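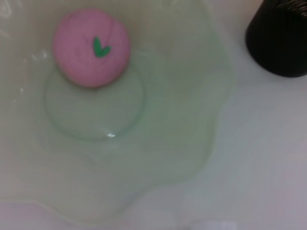 Tamsin Mudgway reckons a plate you can see through is a plate that hasn't made up its mind. She told me so in the comments last time I wrote about crockery, and went on to say that food wants something solid and white under it, end of story, and would I please stop encouraging people.

Well, Tamsin, I'm going to keep encouraging them!

I grew up in Brandbridge with a cupboard full of brown stoneware (you know the stuff, it weighed as much as a paving slab and took the enamel off the sink) and I think it put me off serious plates for life. What I want now is a bit of colour on the table. Pale green, wavy round the rim, the bench showing through underneath. A plate like that makes me cheerful before I've put anything on it, and at breakfast I'll take all the help I can get.

The wavy edge is the part people get sniffy about. My sister calls it frilly. But a plain circle is what you get in every canteen in the country, and a rim that wanders in and out looks like somebody enjoyed themselves when they drew it. I paid 15 dollars for my favourite at the Wetari market and I've had it on the table nearly every day since September, mostly with toast on it, sometimes with the keys and the mail.

And then there's the pink thing with the leaf on top. I'm all for it. Pink on green is one of the great colour pairs, right up there with a galah on a fence post (fine, that's pink on grey, but you get me), and a daft round peachy sort of object sitting a bit off centre does more for a table than a vase I have to keep topping up with water. My neighbour in Rutherford has a proper fruit bowl, turned timber, very handsome, and the fruit in it goes soft because the family's too scared to spoil the arrangement.

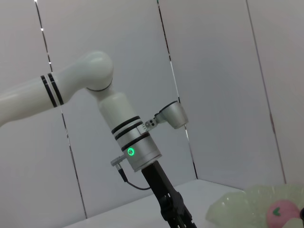 Green light, white curves, silver trim.

Where I will give Tamsin some ground is on washing up. Every smear shows on a see-through plate, and if there's a ring moulded into the bottom then the jam finds it. I use an old soft toothbrush and it takes me no time, though I do grumble. I'd also never serve gravy on one. Gravy wants the brown stoneware, I admit it, and I've kept 8 of Mum's dinner plates in the bottom cupboard for exactly that.

Everything else can go on the green one, lamingtons especially.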